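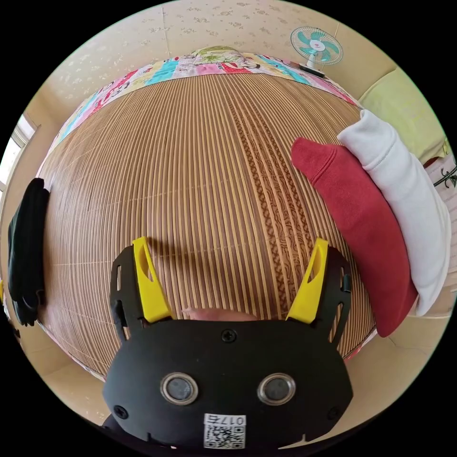
## Draft practice note: handheld gripper capture on soft goods (comments wanted)

**dgilchrist**

Posting the clothing section of the Drostura capture note before it goes to review in September. The bed folding set is the test case. Proposed wording:

1. Start each episode with the fingers open and clear of all fabric. Hold for 2 seconds.
2. Garments for the episode lie on the working surface before recording starts.
3. The unit label must be legible and match the log entry.
4. Maximum episode length is 30 seconds for a single fold.
5. A second person may work on the same surface only if the log says so.

Objections by clause number, please.

**b_oberholzer**

Clause 2. "Working surface" needs a definition. On a bed, half the garments end up over the edge. Is a sleeve hanging off the side on the surface or not? At Gultthorpe we wrote "supported by the surface at its centre" and the arguments stopped.

Clause 4 is too short for a sweatshirt. I'd go to 6 episodes per garment before I'd accept a hard 30.

**zbraganca**

Disagree with Beat on clause 4. Long episodes get trimmed by hand later and every reviewer trims differently. If the fold doesn't fit, split it at the release.

Clause 3 is my problem. Legible to whom? On our units the label can read mirrored or upside down depending on the view. A reviewer at Barros rejected 425 episodes for that, and all of them were fine once flipped. Suggest "legible after correction for orientation".

**dgilchrist**

Accepted on clause 3. Clause 2 will take Beat's wording. Clause 5 is the one I expected trouble with. My view is that a shared bed is normal household work and the set should include it, with black cloth clamped in one gripper while a hand is in at the right-hand side. 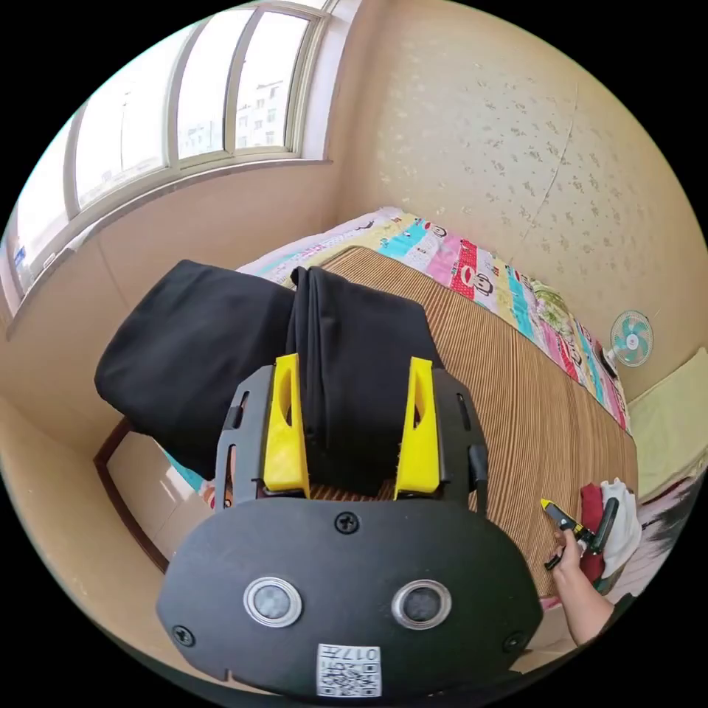 What I want from the log is a yes or no for the second person, and which side they are working from. I don't want a written account of what they were doing. Annotators can label that afterwards.

**rguerra**

I'd go further and require consent on record for anyone whose hand or hair may show. A yes/no flag doesn't cover that. Osthorpe keeps one form per person per site, signed before the first episode.

**b_oberholzer**

That belongs in the privacy note. Put it in both and they will drift apart within two revisions.

**rguerra**

Then clause 5 should cite the privacy note by number. At present it reads as if the log entry is all you need.

**zbraganca**

Agree with Ronaldo. Also, black garments on a striped mat: do we want a line about contrast between garment and surface? I've had trouble finding the edge of one dark item next to another.

**dgilchrist**

No contrast rule. People own black clothes. If the edge can't be found, the annotator marks it uncertain.

Revised clause 5: "A second person may work on the same surface if the log records their presence and side, and the privacy note has been followed." I'll add the reference number once Przemysław confirms it. Clause 4 stays open. Beat, send me your sweatshirt timings.

**b_oberholzer**

Will do. Still think 30 is wrong.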